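Wolach Home Textiles – Questions people ask us about bed covers

Does a printed duvet cover really hide marks better than a plain one?

Partly. A busy pattern hides small marks in the middle of the bed, and that is as far as we would go. Tea shows on a pale yellow band just as it does on a plain sheet. Be wary of any shop that sells a pattern as "stain-proof".

Will the colours fade?

Yes. Every printed cover fades, whatever the packet says. Reds usually go first. Wash at a low heat, inside out, and keep it off a sunny line for hours on end. We make no promise beyond that.

Is the Flustum range worth the extra money?

We sell it and we are still not sure. The cotton feels thicker, but the seams are sewn the same way as on the cheaper Ogura covers. If your child is going to outgrow the design in two years, buy the cheaper one.

Can I lay clothes out on the bed to fold or mend them?

You can, and most people do, whatever the care leaflet says. Dark clothes are easy to see on a bright cover, but corduroy picks up fluff, so shake the cover first. Spread the garment flat, pull the sleeves out straight and check the seams before you fold.
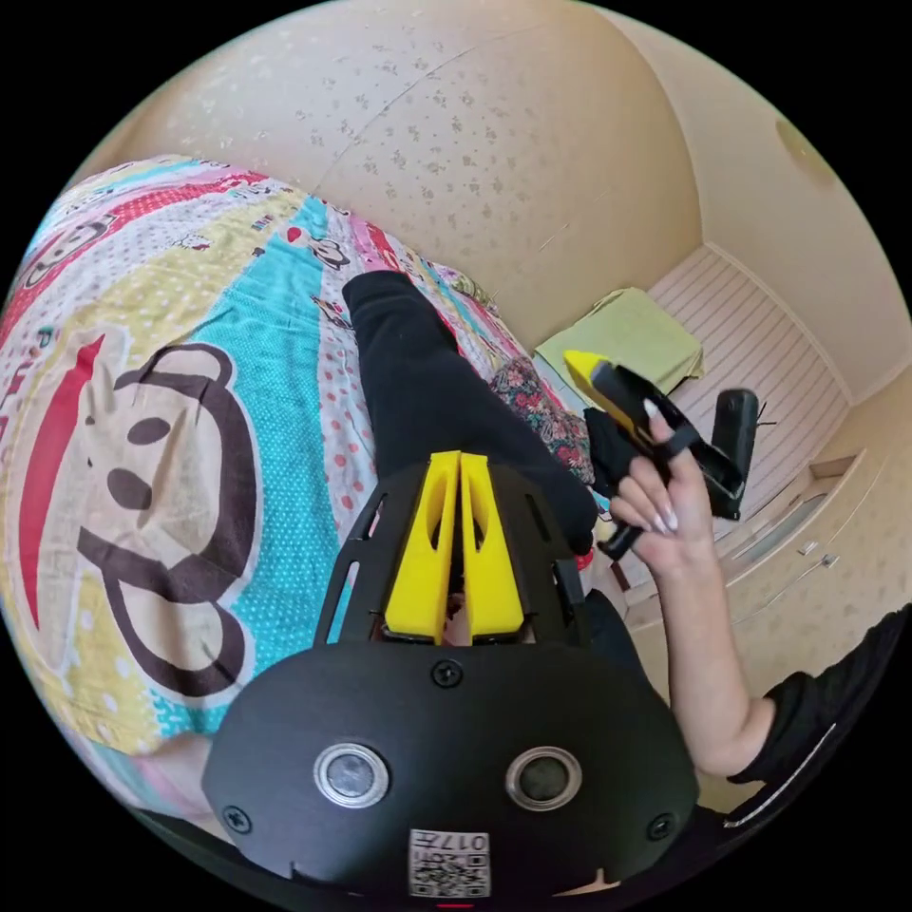
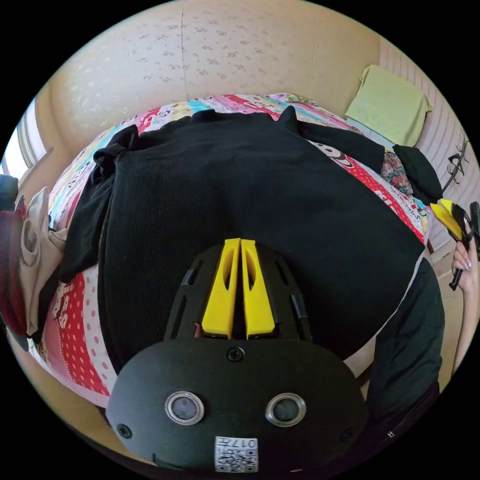
What about hot glue for a loose hem or a badge?

We don't recommend it. It goes stiff, it can peel off in the wash, and a drip on a duvet cover is very hard to get out. Needle and thread takes 17 minutes if you are slow. If you must use a glue gun, work on a table with an old board under it and keep it well away from bedding.

I already have glue on the cover. Now what?

Let it go cold and hard, then put an ice pack on it and lift it with a blunt edge. Some will come away. The rest may not, and ironing it through brown paper tends to spread it on thin cotton. The Brondomance spot remover gets asked about a lot – we tried it on order 3341, a returned cover, and could see no difference.

Do I need a separate bedspread on top?

No, unless you like the look of one. A folded throw at the foot of the bed does the same job and is easier to wash.

What does the thread count of 231 on your label mean?

Very little by itself. It tells you how closely the cloth is woven and says nothing about the quality of the yarn. Feel the cloth if you can.

Can I return a cover once it has been washed?

Only if a seam has failed or the size is wrong. Shrinkage claims need the label still attached – please don't cut it off before the first wash.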